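Trelside Reuse Project
Progress report to the Suominen Fund, second reporting period

Last updated: Mar 13, 2024

The Trelside Reuse Project collects unwanted household goods, checks and cleans them, and passes them on to families moving into unfurnished rentals. The grant covers van costs, rent on the Puneo Street unit and one part-time post.

Collections

We made 122 collections in the period, against a target of 110. Most came from house clearances and from landlords between tenants. Kitchen goods and bedding are still what families ask for first, and bedding is what we run short of. We have started asking donors about bedding when they book, which has helped a little.

The van was off the road for 8 days with a failed alternator. We rented a replacement for the bookings we could not move. The rental went on the repairs line, which is now close to its limit for the year.

Deliveries

Starter packs went to 67 households. A pack is a set of kitchen basics, towels, bedding where we have it, and one or two small pieces of furniture chosen by the family. The housing office in Fevach sent us more referrals than in the first period. Referrals from schools were down, and Ruby-Lee Kerslake is meeting with the school counselors before the summer break.

Delivery times are longer than we would like. A family waits nine working days on average between referral and delivery, and our target is seven. The delay is mostly in sorting. Goods come in faster than we can check them, and mixed boxes take the longest. 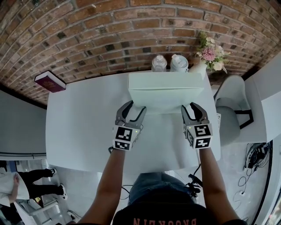 A white box at the table.

We changed the intake sheet in January so that each box gets a number at the door and a shelf straight away. Before that, boxes were stacked by date and people had to move several to reach one. The old stock should be cleared by the end of April.

Budget

Spending is in line with the plan except for repairs, as noted above. We ask to move $3,000 from the printing line to vehicle costs. Printing is underspent – the leaflets were done cheaply and we do not plan a second run.

Next period

The lease on the unit ends in June. The landlord has offered another year at the same rent, with the loading door repaired at his cost. We would like to sign in May and need the Fund's agreement first. We also plan to add a second delivery day, on a trial basis.

Related items
First period report
Starter pack contents list
How to refer a household
Donating bedding and towels

Contact the project office | © Trelside Reuse Project | Back to top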